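**Grusura asks for bag duty to be settled before the October sailings**

*For immediate release*

Grusura, the trade association for small importers of bags, luggage and soft goods, has today written to trade officials asking them to decide what a bag is. The association accepts that this sounds like a question with an answer.

At present a fabric bag arriving from overseas may be charged under one of two headings. If it is judged to be a travel bag it pays the higher rate, which was raised in spring in reply to somebody else's higher rate. If it is judged to be a shopping bag it pays the old one. The guidance says the difference lies in the bag's "principal intended journey", a phrase that has so far defeated importers, freight agents and at least one man at the port who was asked to define it over the telephone and hung up.

Grusura surveyed its members over the summer and received 433 replies. Of those, 100 reported having had the same product charged at both rates, in several cases within the same shipment. One member, the Pitico luggage company, had a pallet split down the middle, with the left half going on holiday and the right half going to the supermarket.

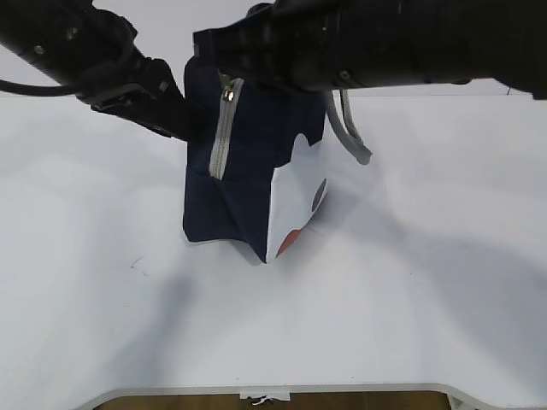

*A navy blue fabric bag between two robotic arms.*

"We aren't asking for a lower tariff, although if one is lying about we'd be pleased to take it," said Nomvula Cele, director of Grusura. "We're asking to be told the number. Our members can plan for a bad rate. They can't plan for a rate that depends on who opens the box."

The cost of the muddle falls mostly on small firms. A large retailer can keep a customs department and let it argue. A shop with two staff pays the higher charge, puts in a claim for the difference and waits. The longest wait reported in the survey was 881 days, by which time the importer had stopped selling bags and gone into lampshades. The refund was paid in full, to the old address.

Bassey, a family wholesaler and a founding member of the association, has begun ordering the same holdall in two lengths so as to have one foot in each heading. Both lengths were charged as travel goods. The firm has since gone back to one length and describes the experiment as educational. 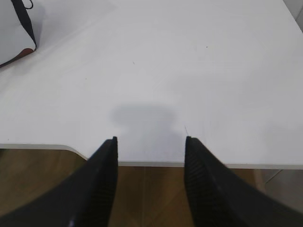
The letter makes three requests. Officials should publish a single written test that can be applied by a person holding the bag, without reference to where its future owner may be thinking of going. Any ruling given on a product should then stand at every port for at least a year. Claims already in the queue should be settled on the new test, oldest first - and sent to an address somebody has checked.

Grusura would also like the test in place before October, when the bulk of the winter stock sets sail. Goods ordered now will be priced in the shops on a guess. Members have told the association they are guessing high, so shoppers will be paying the travel rate this winter whether or not the travel rate turns out to apply.
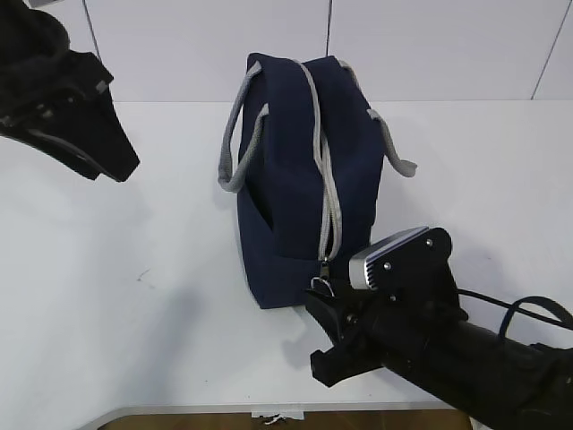
Talks on the wider tariff dispute are due to resume in the autumn, and both sides have spoken warmly of progress. The association welcomes this, as it welcomed the progress last year and the breakthrough before that. It notes that even a complete settlement would leave the two headings where they are, still waiting for someone to tell them apart.

"I've been in this trade a long time and I have never once asked a customer where they were going with it," said Ms Cele. "I'm told I may have to start."

Zirnex, the freight software firm used by many members, has agreed to add the new test to its customs forms as soon as there is one. Until then the relevant box will carry on offering "travel", "shopping" and "other". Members are advised not to choose "other".

**Notes to editors**

Grusura represents independent importers and wholesalers of bags, luggage and soft goods. The survey was open to all members and replies were anonymous unless the member asked to be named. Pitico and Bassey both asked, Bassey twice.

The full letter and survey results are available from the Grusura press desk. Nomvula Cele is available for interview in the mornings.

**Ends**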